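Clanen Hedgehog Street Count - your questions

Updated December 2018

Do I need to sign up?
Yes please. Email Yolanda Londoño with your postcode. One form per household is fine.

When does it run?
Spring, once they're out of hibernation. Dates go up on the Nidulmont noticeboard and on this page.

How many gardens are in?
25 so far, mostly the Prajapati Road end. More wanted near the allotments.

What do I put out?
Tracking tunnel, paper, food in the middle. Meaty cat food or cat biscuits. No milk, no bread, ever. Shallow dish of water.

How long do I leave the tunnel?
7 nights. Check the paper every morning and swap it if theres prints. Write the date on the back.

I've found one out in the daytime. Normal?
Usually not. Gloves, high-sided box, old towel, then ring a vet or a wildlife rescue straight away. Don't wait for us to reply, we only check emails in the evening.

Can I use slug pellets?
Rather you didn't. Same goes for netting left at ground level, lift it up when you're not using it.

How big should the gap in the fence be?
13cm square. Ask next door first!

Where do the records go?
Higinio Gallegos types them up. We've 2,022 on the sheet now, going back to the Handine survey. Your house number isn't published. 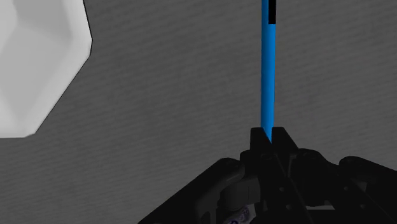 Blue rod on grey, computer render

Can I borrow a tunnel?
We have 2 spare. First come first served, and bring them back clean please.

Can children help?
Yes, with an adult. Wash hands afterwards, espescially after handling the paper.

My question isn't here
Email Yolanda, same address as the sign-up.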